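Teaching two simulated arms to work on a server rack: what I tried and what the numbers said
Project report by Mamta Dixit, supervised by Imtiaz Amarasinghe
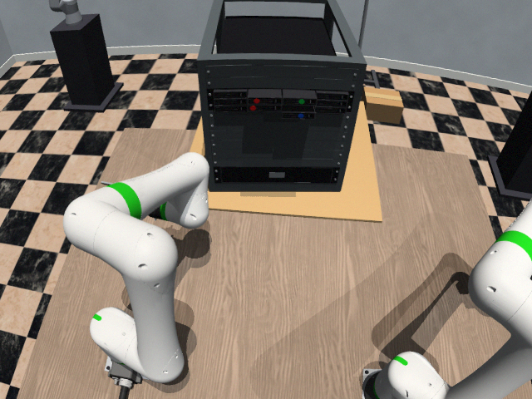
I came into this project wanting to train a policy that could swap a module in a rack, start to finish, in one term. Imtiaz read my proposal, smiled politely and asked me which part I'd be happy to have working by the end. So the project got a lot smaller – and a lot more interesting, I think! What I ended up asking was whether changing the look of the simulator during training helps an arm reach the correct coloured marker on the rack, or whether it mostly slows everything down.

The simulator is called Ulen, and the lab at Dravville already had a two-arm setup in it when I arrived. I added the rack and the coloured markers. There are red, green and blue ones, and the policy is told a colour and has to bring the tip of one arm close to a marker of that colour without bumping the rack. The second arm holds still in all the results here. I did try running both together for a while, but they kept getting in each other's way and I ran out of term.

The training data came from a scripted planner we call Bogdan (it was named before my time and I never got the story). Bogdan knows exactly where everything is, so it can produce a clean reach whenever you ask. I recorded 2048 of them. The policy only gets the camera view and the joint angles, and learns to copy what Bogdan did.

I trained three versions. The plain one saw the same lighting and floor every time. The second had the lights moved for each run, so the shadows of the arms fell in different spots. The third had moving lights plus random floor and table textures. Everything else stayed the same, including the random seed. Then I tested each one on 200 reaches under lighting none of them had trained on.

The plain version was awful. It got 61 out of 200, and watching the replays was a bit painful. It would set off confidently and then stop short or drift to one side, especially when a shadow landed across the table in a new place. The moving-lights version got 148, a much bigger jump than I was hoping for. The third one got 143, so all those extra textures bought me nothing I could measure. I'd spent ages on the textures, too. With one training run each I wouldn't read anything into a gap of five, and I'd like to see it repeated with more seeds before anybody quotes it.

Green and blue were easier than red in all three versions. The rack has two red markers and Bogdan always picked the nearer one, but from some starting poses they're nearly the same distance away. The policy seems to average the two and aim for the gap between them. Imtiaz spotted this before I did. I re-recorded the 304 reaches where the choice was close, this time always sending the arm to the upper red marker, and retrained the moving-lights version on the fixed set. It went up to 163. I probably should have checked my labels before fiddling with the lights at all.

A few things I'd warn the next student about. Ulen saves replays at full size by default, so turn that off or you'll fill the shared drive by lunch (sorry, everyone). My collision check only looks at the wrist and tip, so a reach can count as a success even if the elbow clips something. And none of this has been near a real arm. I wanted to try it on the one in the Esow lab, but the booking fell through in February and by then I was writing up.

If I had another term I'd bring the second arm back in and let the policy choose which one to use. The code and the fixed recordings are in the group folder, along with my notes, which get pretty messy towards the end.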